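Small Blocks, Blue Bins
The slow business of sorting a parts store at Toltdale

By Sunita Lodhi

Storage is usually planned from the building inward: floor area first, then shelving, then bins, and last the things that go in them. At Toltdale, where loose wooden and plastic teaching pieces are received, sorted and sent out again, the planning now runs the other way. It begins with a block small enough to close a hand around.
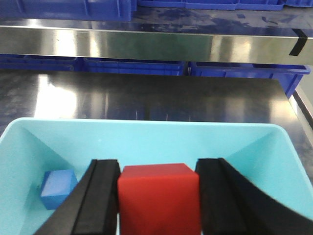
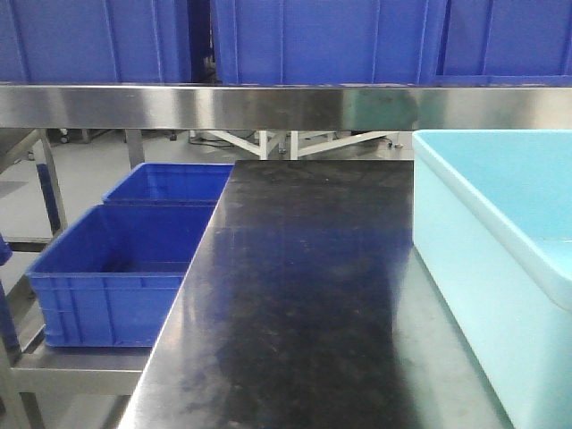

A red cube and a smaller blue one; blue crates and open bins on stainless steel shelving. Both pictures: Toltdale.

The choice of block as the starting point was made by Carla Khasawneh, who runs the store. A cube is the easiest shape to measure and one of the more awkward to keep. It does not nest. It packs without gaps only when it is laid in rows, and no one lays cubes in rows when a carton has to be emptied before lunch. Tipped into a bin, cubes settle at angles to each other and leave a good part of the volume as air.

Her first trial was a plain one. The same batch of 452 blocks was tipped into three patterns of bin, shaken once, leveled by hand and measured for depth. It was then tipped out and the test was run again. The deep, narrow bin held the most for its footprint and was the worst to work from. Once the level dropped below the wrist, pickers had to lean in, and small pieces collected in the corners under the larger ones. The shallow tray was quick to pick from and took up too much shelf. An open bin of middling depth was adopted for sorting, with larger crates for stock waiting its turn.

"Depth is what people feel at the end of a shift," Khasawneh says. "Width they hardly notice."

Mixed sizes raised a second problem. In a bin that gets moved often, small blocks work their way down and large ones stay on top, so a quick look from the aisle gives a false idea of the contents. The store's answer was to limit any one bin to 2 sizes. Anything more is split before it goes on the shelf. Fouad Hakim, who handles returns, would prefer one size to a bin and has said so in writing. Shelf space does not allow it at present.

Shelving took longer to settle than bins. The earlier units were painted, and the paint wore at the front edge, where bins are dragged out and pushed back several hundred times a month. Bare stainless steel costs more and dents much the same, but it has no coating to lose and can be wiped down in one pass. Against that, it is slippery. A light plastic bin pushed carelessly from one end will slide farther than intended, and a half-filled one can turn as it goes. Staff are taught to move a bin with both hands and to seat it square before letting go.

The levels follow weight and use. Filled crates are not stored above shoulder height. Open bins sit lower, where the contents can be seen from a standing position. Gaps between crates are kept wide enough for fingers, a rule that was brought in after Hakim measured how much time went into prying out crates that had been packed tight. He put it at nine minutes in a busy morning, and more when two people wanted the same bay.

Color has been the subject of some argument. Blue is a common stock color for industrial plastic, and replacement bins are easy to match. It also shows up a red piece very well. A blue piece in a blue bin is another matter, and miscounts on blue stock ran higher than on any other color through the winter. Zaid Saab, the shift lead, tried pale liners cut from card. They worked until they curled. He then moved the final check out of the bin altogether, onto a flat black surface, where both red and blue stand out under ordinary overhead light.

The stock list follows the same thinking. Each line gives edge length, color and bin, in that order, and the list is printed again whenever 17 or more lines have changed. Khasawneh considered dropping paper and decided against it. A sheet can be carried along the aisle, marked in pencil and left on top of a crate for the next person.

Some of the work remains unresolved. Cylinders roll to the low side of any bin that is not quite level, and the floor in the second aisle is not quite level. Arches chip at the feet if they are tipped from a height. Thin boards, which take up little room, are kept on edge for now, and Saab is looking at a divider that would stop them from falling flat when the row is half empty.

A new bay is due in June. Khasawneh has asked for the same shelf spacing as before, one level fewer, and feet that can be adjusted without emptying the unit first.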